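Grip test notes, bathroom vanity and packing table. Two end effectors on the same arm controller: the Munderier hand (articulated fingers) and the Kusura finger gripper (soft pads, short linkage). Posting as I go. 2018-02-16

Setup first. Both run off the Shehata controller with the same force limit and the same wrist camera mount. The head camera stays on for everything. Only the end effector changes.

The sink counter is the first station. Pale stone, white basin, chrome drain, black faucet. The targets are the ordinary things people leave by a faucet, and a mug with toothbrushes in it is harder than it sounds - the handle wants one grasp and the brushes want another.

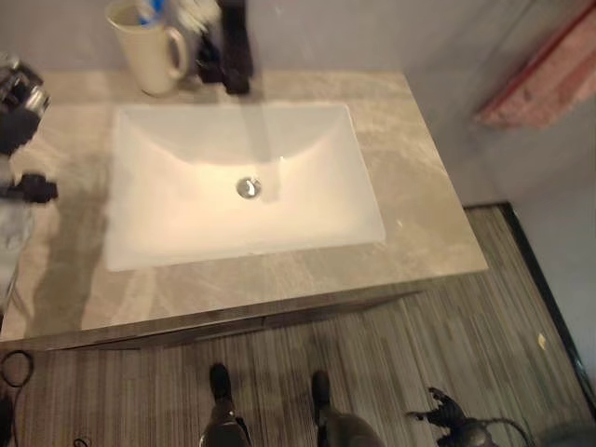 Does the articulated hand need a different force limit from the finger gripper?
The same limit works for both at the motor, but the hand spreads it over more contact points, so each fingertip presses less. Compare contact force at the pad if you want numbers that mean anything.

Results at the sink so far: 84 grasp attempts with the hand, 19 dropped. Most of the drops were on approach. The thumb closed early and pushed the target before the other fingers arrived.

Delaying the thumb in the Shehata config helped. I have not rerun the full set with the delay, so the 19 stands for now.

Cable routing is still a nuisance with the hand. It wants slack at the wrist for full rotation, and slack finds things to catch on. The Kusura has one short lead and I have stopped thinking about it.

Second station is the table, with film packages. Glossy film is a bad surface for any pad. It creases under load, the contact patch moves, and the force reading drops without the finger having moved at all. 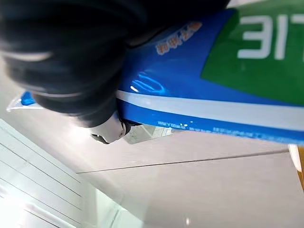 So the controller reads that drop as a slip and squeezes harder, which creases the film more. I added a 2 second hold before it is allowed to correct. Crude, but the oscillation is gone.

The Estmont pads are next. Same finger, flatter face, firmer material. I expect better behavior on film and worse on anything curved.

Wrist camera note: at contact range the finger takes up a large part of the view and goes soft. Fine for checking contact, poor for reading print. Label reading has to happen before the approach.

If you are choosing between the two for mixed household items, I would start with the Kusura and move to the hand only for handles. Retest with the thumb delay goes up in this thread when the full set is done.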